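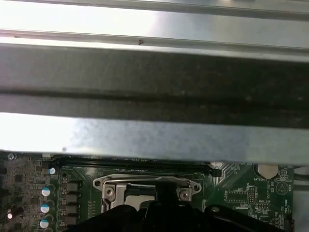 Handgelenkkamera, Greifer am CPU-Sockel

Clustport Forum > Robotik > Datensammlung
8 Antworten · 173 Aufrufe · 2-mal geteilt
Zuletzt aktualisiert: 10/11/2021

lötfuchs
Wir sammeln Demonstrationen für das Zerlegen von Desktop-PCs, alles teleoperiert, 30 pro Teilaufgabe. Im Nahbild verdeckt der Finger einen Teil vom Sockel, und das Blech spiegelt links fast weiß. Würdet ihr solche Episoden behalten oder neu aufnehmen?

kabelsalat
Behalten. Später sieht das Modell genau dasselbe. Wer nur saubere Aufnahmen nimmt, wundert sich dann beim Testen.

drehmoment_2
Sehe ich anders. Wenn die Kamera die Kontaktstelle nicht zeigt, lernt das Netz an der Stelle nur aus den Gelenkwinkeln. Ich würde die Lampe versetzen und die Kamera etwas kippen. Wie sieht der Aufbau von außen aus?

lötfuchs
So:
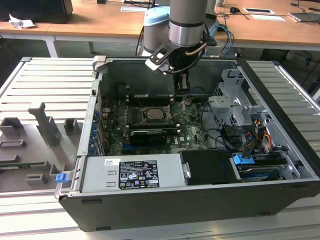
Chemnitz, im Juni

Das Gehäuse liegt auf der Seite, der Arm kommt von oben. Die feste Kamera läuft bei jeder Episode mit. Aufgezeichnet wird mit Drorix, beide Kameras auf einer Zeitbasis.

kabelsalat
Mit der zweiten Ansicht ist das Verdecken kein Drama. Den Sockel hat man da im Blick.

drehmoment_2
Den Sockel ja, aber für den Griff selbst ist das zu weit weg. Mach wenigstens einen Vergleich: ein Training nur mit der festen Kamera, eins mit beiden.

moosgrün
Wechselt ihr die Gehäuse? Wir hatten für Moussa nur ein Modell genommen, immer an derselben Stelle. Beim nächsten PC ging der Griff daneben. Heute verschieben wir das Gehäuse nach jeder Episode ein Stück.

lötfuchs
Bisher nur dieser Dell. Verschieben geht, der Tisch hat Nuten. Fehlversuche lösche ich im Moment.

kabelsalat
Nicht löschen, mit Label ablegen. Die Korrektur nach einem Fehlgriff ist oft brauchbar.

drehmoment_2
Da sind wir uns einig. Aber getrennt vom Rest, sonst lernt er den Fehlgriff mit.

lötfuchs
Gut, dann Lampe versetzen, Fehlversuche in einen eigenen Ordner. Den Vergleich mache ich, wenn der Rechner wieder frei ist.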